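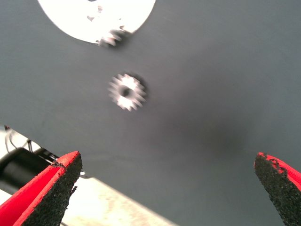

Small gears on the bench, one of them at the rim of the white disc.

The man who runs the repair bench at Stustby does not like the word "kit". He has been sent plenty of them. The gear set from Flikness comes with a leaflet promising that anyone can learn gearing in an afternoon, and he has it pinned up by the kettle.

"An afternoon to learn what?" he asks. "That teeth fit into other teeth? You could get that from a tin opener."

I had come expecting a fan. He has been teaching the evening group since January, and the group was offered the set at a discount. It still cost 34 pounds. He says he would have paid 6 for the metal gears alone and left the rest in the shop.

His main complaint is with the white disc. According to the leaflet it is the base for every build. "So they say. I've yet to meet a learner who looked at it and knew where to begin."

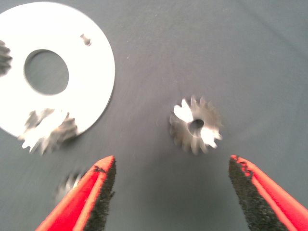 The gears he minds less. "They're metal, they've got proper teeth, I've no quarrel with that. What I don't believe is that handling them teaches you ratios. You learn ratios by getting them wrong on something you wanted to work."

I put it to him that people enjoy the set. He agrees that they do, and says they enjoy the biscuits too.

Ilon, the rival set, gets no kinder treatment. It has 954 parts, which he regards as a threat. Was there anything he would recommend? He thought for a while and mentioned an old Noguchi clock that the group took apart over 3 sessions. It has never run since, and he counts it the best teaching they have done.
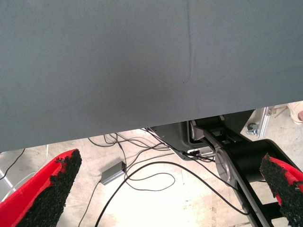

We moved on to the room, which he is also unsure about. The plan is to put in more benches and call it a learning space. "It's a concrete floor with cables on it," he said. "I'd sort the cables out first, then see if anybody still wants a new name."

He will keep the gears for another term. The leaflet stays by the kettle.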